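Linen and room readiness checklist — Zustenell guest house
Completed by Chiyo Yagi, January 31, 2026
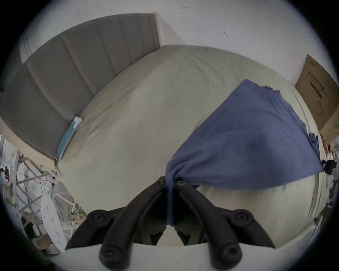 1. Beds and bases
Slats checked in all rooms: OK. The Sosa bed in room 4 still creaks on the left side. It was marked "fixed" in November. I sat on it and it creaked, so I've changed it back to "open".
Bed legs on castors: locked, except room 2, where one lock is missing. A folded bit of cardboard is not a lock. Please order the part.

2. Sheets and towels
Spare sets in cupboard: OK.
Worn hems: two fitted sheets pulled out for rags.
Wash temperature: the chart says 60 degrees for everything. I doubt that coloured towels are getting it, going by the machine log, which shows the short cool cycle most mornings. Either follow the chart or change it.

3. Smoke alarms
Test button pressed, all rooms: OK.
Date on the hallway unit: can't be read, someone has painted over it. Fail until replaced. I know it beeps. A beep tells me the battery works and not much more.

4. Heaters
Room heaters are Bristano panel type. Clearance to curtains should be 300 mm under our own house rule. Room 1 fails, the new curtains are too long. Room 3 passes, but only if you hold the curtain back while measuring, and guests won't be doing that.
Cords: no damage found.

5. Bathrooms
Grab rail, room 2: firm.
Non-slip mat: suction cups gone hard. Replace.
Hot water at the basin: not tested, the thermometer is missing from the kit again. Last month's sheet has a neat tick in this box with no reading beside it. I'd like to know how.

6. Exits and stairs
Stair light: OK.
Back door opens without a key: yes, after a shove. Call it a fail.
Linen trolley parked in front of the extinguisher. Moved it. Found it back there after lunch.

7. Quote from Zadska (ref. 557)
They want $3,000 to "bring the rooms up to standard" and don't say which standard. Nothing on this list comes close to that figure. I'd hold off until they itemize it — the colour brochure doesn't count.

Result: not passed. Items 1, 3, 4, 5 and 6 to be looked at again before room 1 is let.
Signed: C. Yagi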